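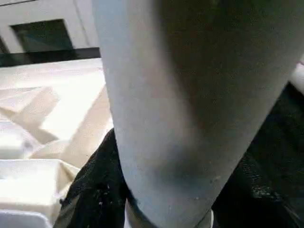 Wanted: two or three people to help with a two-arm robot build, Korkside shared workshop

We are looking for people who can give us one evening a week, Wednesday from 6 p.m., through the end of January. The project is called Atau. It is a pair of arms with parallel grippers, running on a frame we built ourselves, and the aim is to have it handle ordinary household things: cups, boxes, small furniture.

The arms move well enough now. What we lack is hands and hours. Abílio Esteves looks after the control software and Ebbe Solberg does the wiring and mounts, and both have day jobs.

The work for the coming months:

Finger pads. We want to try several rubber compounds and note how each one holds on smooth, tapered objects.

Two-arm lifts. Both grippers hold one object and have to move together without twisting it.
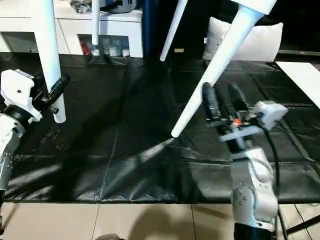 Chairs are the hard case, and most of the time will go there. Thin legs leave little to grip, and a small error in one arm turns into a large one at the other end of the seat.

Logging. We have 200 recorded runs and would like 600 before we change the grippers again.

You should be comfortable with hand tools and able to write clear notes. Some Python is useful for one of the places — the others need none. No robotics background is required. You must be 18 or over and do the workshop safety session first.

This is unpaid. We cover workshop fees and up to 80 dollars per person for travel. Parts and tools are provided.

To apply, send a few lines on what you have built or repaired to Valter Lundgren at Korkside, or leave a note in box 701 by the front door. We will invite people in for one trial evening before either side decides.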